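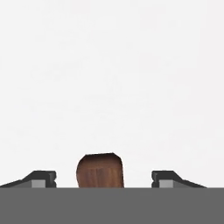 Grip endurance and the closed guard: a coach on training the hands

The head of conditioning at the Fultetstead grappling club has spent most of his working life on one problem: why competitors who can deadlift twice their bodyweight lose hold of a sleeve in the fourth minute. He asked to be identified only by his role. We spoke in the club office in January, between the lunchtime class and the juniors.

His starting point is that grip strength and grip endurance are trained separately and should be measured separately. "A single maximum squeeze tells me very little," he said. "I want to know what is left after repeated efforts with short rests. That is what a match asks for."

The club's test is simple. The athlete hangs from a folded jacket thrown over a bar, both hands closed on the cloth, elbows slightly bent. The clock stops when either hand slips or the elbows straighten. After 60 seconds of rest the hang is repeated, and the second time is divided by the first. The coach pays most attention to that ratio. A long first hang with a poor ratio indicates an athlete who is strong and fades quickly. A modest first hang with a good ratio is, in his view, the better base.

He has 372 paired results on file, taken from club members of all belts. The pattern he reports is that the ratio improves with mat time up to purple belt and then levels off unless it is trained directly. He is careful about the limits of this. The same bar was used throughout, but the jackets were replaced as they wore, and a new collar is stiffer than an old one. "I would not publish it. I would use it to plan a training block, and I do."

The block lasts eight weeks. Weeks one to three are hangs and rows on cloth, at a load the athlete can hold without the forearm shaking. In weeks four to six the holds become shorter and the rests are cut. In the last two weeks the volume drops and all grip work is done against a partner, mostly from closed guard, where the bottom player must keep one sleeve and one collar grip while the top player postures up and tries to strip them.

I asked why closed guard and not standing. "Standing, people let go and take a new grip, and they should. In closed guard they hold on too long. So I can train two things together, the hand and the decision to release."

That decision came up several times. He teaches a rule that a grip is kept only while it is pulling, pushing or blocking something. A grip doing none of those is released and replaced. Members find this harder than the hangs. Brown belts are the worst, he said, as they have years of habit to undo.

On finger injuries he was brief. He does not allow four fingers inside the sleeve cuff in training, which most rule sets prohibit in any case. Taping is permitted, but an athlete who needs tape at every session is taken off cloth work and given pinch holds and rubber band extensions instead. Extension work is done by all members twice a week. "The muscles that open the hand get ignored. Then the elbow starts to hurt and people blame the armbar."

The method had its public trial at the Jirden Open, where the club entered a team in the gi divisions. The event had 514 entries, and the club's lightweights had to come through long brackets with short breaks. He would not claim the results for the programme. What he looked at was how often his athletes lost a grip they wanted to keep in the final minute, logged from the club's own video. The number was lower than the year before. The opponents were different and so were some of the athletes, and he said so before I could.

He plans two changes this season. The rest between hangs will be varied, so that athletes cannot pace the first effort to protect the second. He also wants to run the test after a hard round of sparring, when the heart rate is already up. He expects the ratios to be worse and the ranking of the athletes to change.

"If the ranking stays the same, then I have been wasting their time with the longer test," he said, and went to unlock the mats for the juniors.

Recent articles
Plulel Cup: weight classes and weigh-in times
Half guard retention for heavier players
The Matoušek sweep from collar and sleeve
How to wash and dry a gi without shrinking it
Referee signals explained
Jirden Open: results by division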